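Skallura > Selling in Person > Checklists

Posted in March by the owner of Skallura candles

Safety checklist for a small craft sale at home, with my comments

I make candles and wax melts, and twice a year I open my house to customers. My insurance company, Fesach, asks me to do an inspection before every sale and keep the paper. Their form is short, so I made a longer one for myself. You may copy it.

1. ENTRANCE AND PATH
[x] Steps are dry and swept
[x] Outside lamp works
[ ] Handrail is firm
Comment: The rail moves a little at the lower screw. I will change the screw before I put out the sign. Also check the house number – mine is 1246 and the second digit was hidden behind a bush for the whole last sale.

2. ROOMS OPEN TO VISITORS
[x] Walking way is wide enough for two persons
[x] No cables across the floor
[x] Rugs taped or taken away
[x] Bedroom and workshop doors locked
Comment: I used to leave the workshop open, for people to see how the wax is poured. Now I show it only when I can go with them. There is lye from my old soap days on the shelf, and hot equipment. 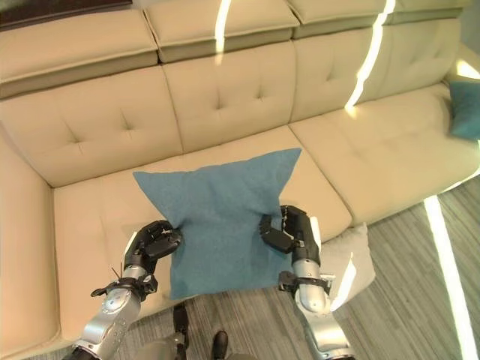
Please think also about where the line for paying will stand. At my first sale it went back into the hallway, and people with full hands could not get out. Now the cash table is near the back door and visitors leave through the garden.

3. DISPLAY TABLES
[x] Legs locked, table does not rock
[x] Heavy jars on the lower level
[x] Tablecloths do not touch the floor
[ ] Price cards fixed
Comment: The folding table from Prostura has a lock on each side and you must hear both clicks. I put 84 jars on it and it stayed straight. Price cards fell down all day, so I need better clips.

4. FIRE
[x] Only one candle burning, in glass, on the cash table
[x] Extinguisher in reach, pressure in the green part
[x] Smoke alarm tested
[x] Matches in a closed drawer
Comment: Customers ask me to light different scents. I say no in a friendly way and give them the cold jar to smell.
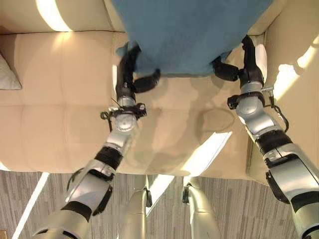

The test of the alarm must be done in the morning, not one hour before opening, so there is still time to buy a battery.

5. PRODUCTS
[x] Warning label under every jar
[x] Batch number is readable
[x] Ingredient list for the Tô line printed
Comment: Batch 3894 had labels with weak glue. I took all of it from the table and will label again.

6. MONEY AND CLOSING
[x] Cash box never alone
[x] Small change counted and written down
[ ] Copy of this list sent to insurance
Comment: My policy covers stock in the house up to 3000 dollars, so the remaining boxes stay in the storage unit until I need them. The copy goes out tonight, after I fix the handrail.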